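What Happens to the Caps: A Report on Our Sorting and Reuse Project

When our group first settled on hats, I'll admit I thought it was a small subject for a whole term. Then Homa Pakzad's aunt passed along her cap stock from the Skukano op shop, and we had 208 of them to get through — denim, cotton, washed greys in every shade you could name (and several we argued over).

We sorted by colour and fabric first, and then by condition, which took far longer than any of us had planned for. Wear tends to turn up along the brim and at the back strap, so those were the spots we learned to check before anything else.

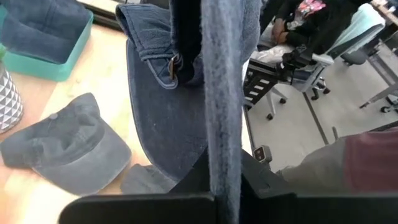 Figure 1. Navy denim cap with a metal slide buckle on the back strap; a slate-gray cap lies on the table.

Crumpled crowns gave us the most trouble. Our first idea was to stack caps inside one another, but the soft ones sagged, so we moved to open bins and gave each cap a bit more room.

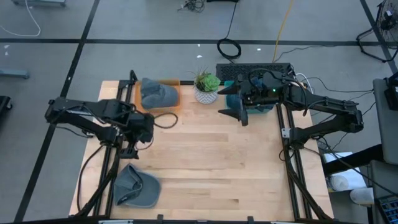

Nasrin Mohammadi thought we should have sorted by size before colour, as shoppers at Skukano nearly always ask about fit first. We took her point, and the last 24 caps were done her way — a little slower, but much easier to put out on the shelves.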